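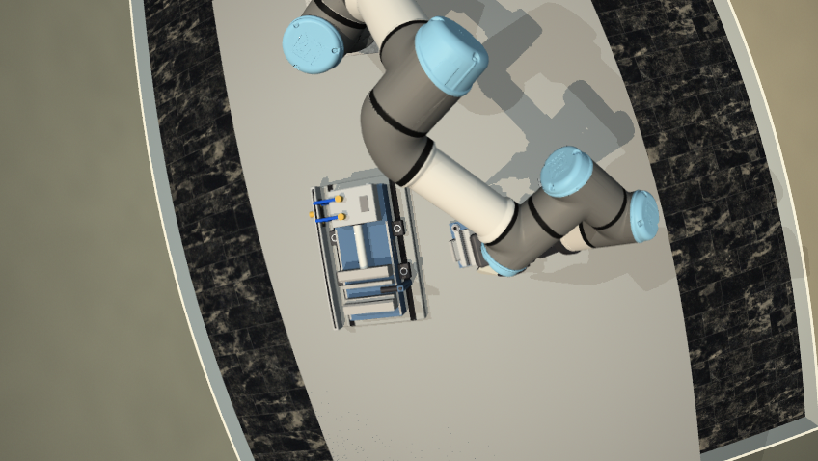
Simulation results for assembly tasks should be reported with their failures sorted by phase. A single success rate is close to useless, and I say this as someone who published one in the Hedum study.

We ran 1,951 simulated episodes of an arm approaching a mechanical unit laid on a flat surface, and we reported the fraction that ended in a correct grasp. Reviewers at Murkberg asked for the approach phase separately. When we split the logs, 176 episodes had failed before the fingers reached the part at all. Those are planning errors. They say nothing about contact modeling, yet our headline number charged them to it.

The usual defense is that a renderer and a physics engine are tested together, so the score should be joint. I don't accept this. A policy trained on clean gray surfaces and fixed lighting can fail at perception and at contact for unrelated reasons – and the fixes cost different amounts. At Olivares, changing the approach pose took 2 days. Retuning friction took 30.

The Makthorpe benchmark still accepts one figure per task. It should require three: approach, contact and release, each with its episode count. The logs already hold the data.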